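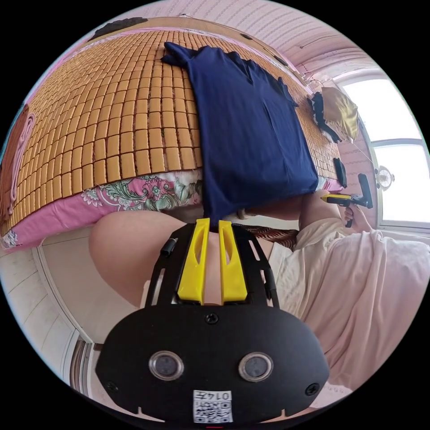 Ticket 200-37: Captions on royal history articles
Opened: 8/9/21
Raised by: Gráinne Brophy, Picture Desk, Zultby
Assigned to: Howard Haslam, Web Support
Priority: 2

Summary
Readers report that the feature on the coronation tour shows captions belonging to the article on the abdication. The fault affects 37 pages in the royal family section.

Steps taken
1. The page cache was cleared at the request of Ms Brophy. The captions did not change.
2. The article was republished from the Moreira editor. The correct captions appeared for six minutes and were then replaced.
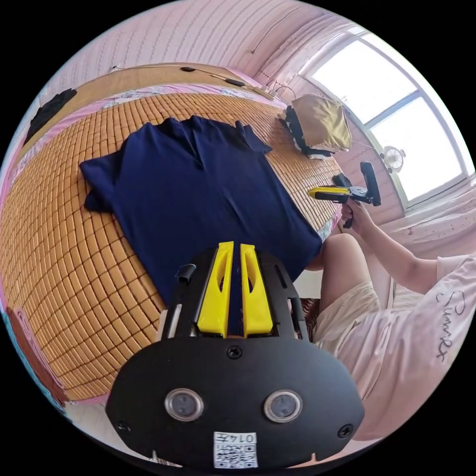
3. The overnight import was suspended. The article was republished and the captions remained correct.

Cause
The import matches captions by headline. Two features carried the same working headline, "A Life in Public", and the older text was given preference.

Action
Qistina Ismail has renamed the older feature. Zulkifli Hartono will amend the import to match by article number. Editors are asked not to reuse working headlines until this change is in place.

Status
Awaiting confirmation from the Picture Desk. The import remains suspended.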